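Club's "forever kit" deal has parents asking what forever costs

The Tratcombe junior football club will go to a single supplier for all its playing gear from next season, under an arrangement that has been sold to families as a saving and looks, on the numbers released so far, like a rise.

From June every player from the under-sevens up will have to wear the new Keltotard range, bought through the online retailer Folturia. Gear from previous seasons won't be allowed in competition matches. Training is a grey area, and the club's notice to members manages to mention it twice without settling it.

The claim at the heart of the deal is durability. The notice says the new fabric will last "up to 30 washes without visible fading". For a kid who plays on the weekend and trains once through the week, that takes you to somewhere short of the finals. It is an odd figure to boast about, and odder still that the notice doesn't say who did the washing, at what temperature, or whether anybody let the thing sit in the bottom of a sports bag until Tuesday first.

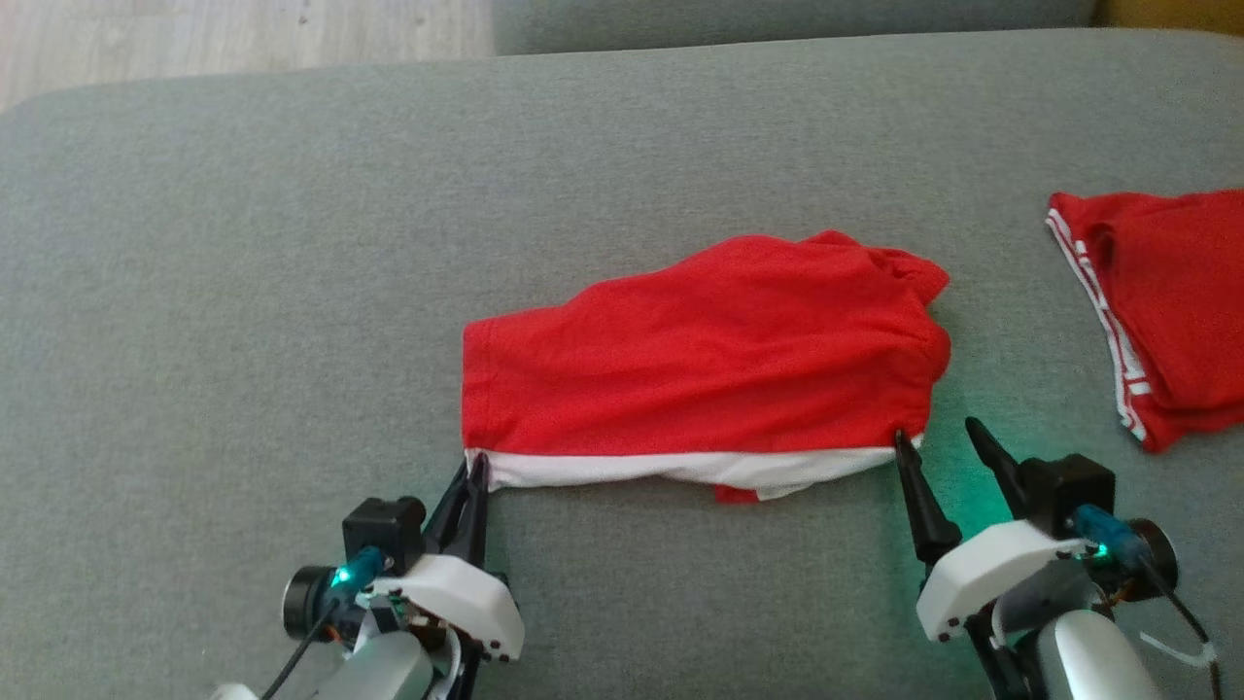
The club says the change will save families $25 a player over two seasons. That sum depends on the child staying the same size for two seasons. It also leaves out postage, which Folturia charges on each order, and the cost of replacing whatever gets left behind at an away ground. When those are put back in, the saving gets hard to find.

Then there is the question of what happens to the old gear. For years the club has run a swap table outside the canteen, where outgrown jerseys changed hands for a gold coin or for nothing. The notice says the table will be "paused during the transition". There is no date for it to start again, and with last season's stock banned from matches it is difficult to see what would be on it.
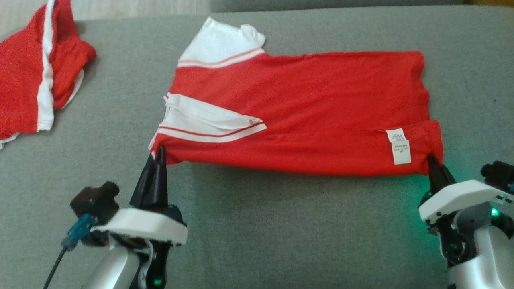 Swap tables keep junior sport affordable in a way that discount codes don't, and anyone who has fitted out three kids in the one winter knows it. The clothes themselves mostly hold up well enough. A red short-sleeved shirt with white sleeves and a couple of thin stripes doesn't go out of date because a supplier has a new catalogue, and the under-nines are unlikely to play any better in a different shade. If the old gear is unsafe or worn out, the club should say so. So far it has said only that the new look is "more contemporary".

The petition against the change had 1,957 signatures by Saturday, which is a good many more people than the club has members. Supporters of the deal have seized on that, and fair enough - plenty of names on an online petition belong to people who will never have to buy a pair of the shorts. But it doesn't answer the complaint about cost, and neither did the information night at the Aquino Room, where questions were taken in writing and half of them were held over.

Hildegard Meinecke, who has coached in the district for years and has a grandchild in the under-elevens, asked at the meeting whether the club would receive a commission on sales. She was told the arrangement included "a community contribution". She asked how much. She was told the details were commercial in confidence.

A contribution may well be a good thing. The goal nets need replacing and the lights on the back field have been dodgy since before the last canteen refit. But if parents are paying for new nets through the price of a jersey, they are entitled to see it written down, and a levy with a badge sewn on it is still a levy. 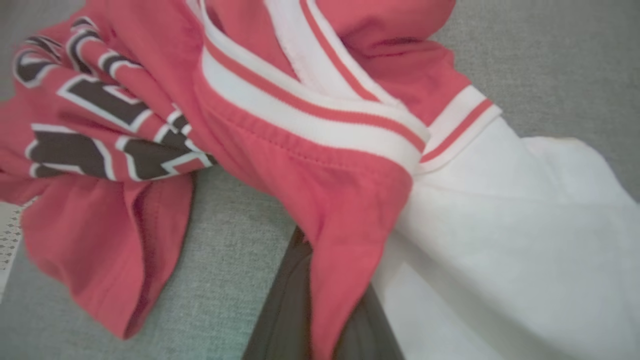

Danielle, writing to the club's members' page, reckoned the critics were being unfair. Her two had come home in faded hand-me-downs for three years running, she wrote, and it would be nice for once to see a whole team in the same red. She didn't mind paying a bit more for that, though she would like the swap table back by the end of the season "because mine grow like weeds".

The club did not respond to questions about the commission, the wash testing or the length of the contract. Orders through Folturia open next month, and the notice advises families to buy a size up.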